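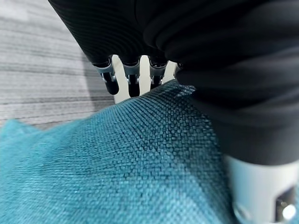 March, notebook, after lunch

Back on the teal cloth today, and I'm glad of it, as I'd been putting off the folding notes for far too long. Marilou wants one page that anyone in the workshop can follow for the Plikent covers, and so far all we have is my scrawl and whatever Randi remembers. I started with the corner fold, then the long edge, then the corner again when I didn't like how it sat (you know how I am about corners). The teal is so much easier on the eyes against a bright white surface than the grey lot we had before, and I could follow the rising edge of the cloth without leaning in with the lamp. I'd like to keep that colour for all the practice pieces, if Uldis can get more of it.

Pressed the second piece at 280 grams with the flat weight and left it while I made tea. Three folds seems to be the limit before the middle gets bulky and wants to spring open again. Two is neater, but then it won't fit the Trorano box, and I've no wish to reopen the box conversation with Tibor!

Merike dropped by and suggested rolling the whole thing instead, the way she does her tea towels at home. Lovely idea, and I'll give it a fair go tomorrow with the 6 offcuts in the bottom drawer.

To do: ask Uldis about cloth. Find the good chalk. Write out the corner fold properly, in full sentences, before I forget which way I turned it.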